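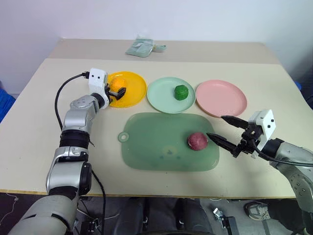
What did Trinity Achterberg carry out of her father's house in Cutcombe?

She carried out a shoebox of letters, a barometer, and the key to a boat that had been sold before she was born.

Her brother had taken the furniture in January. The real estate agent wanted the place empty by four o'clock, and Trinity had put it off until after lunch. She set the shoebox on the passenger seat and the barometer on the floor, wrapped in her coat. Then she sat in the car with the heater on and read the first letter.

It was from a man in Quintanilla. He wrote that the Zirnilach was still afloat but the engine was finished, and he would take the boat for 167 dollars and the old outboard. He wanted an answer by the end of the month. There were two more letters from him, each shorter than the last. In the third he said he had the money in his hand and did not understand the delay.

Her father had never talked about a boat. He had talked about the weather a great deal. Every morning he tapped the barometer in the hall and said the number out loud to whoever was at the table. Her mother used to say it back to him so he would know she had heard.

Trinity drove down to the harbor. A man was scraping paint off a hull by the ramp, and she asked him if he knew of a boat called the Zirnilach.

"How old?"

"Sixties, maybe before."

"Long gone, then," he said. "They lasted up to thirty years if you looked after them. Most people didn't."

She showed him the key. He turned it over and said it was for a cabin door, not an engine. The engines back then started with a cord. He gave it back and returned to his scraping.

She walked out to the end of the pier. The wind had come around to the west and the water was the color of slate. She had thought she might throw the key in, and she stood there for a while with it in her glove. Then she put it on the ring with her house key and her office key and went back to the car.

At home she hung the barometer by the kitchen door. It took her two tries to find the stud. The needle was stuck at first, so she tapped the glass with one finger, and it moved.

"Twenty-nine point eight," she said.

Her daughter looked up from her homework. "What is?"

"The pressure," Trinity said, and started supper.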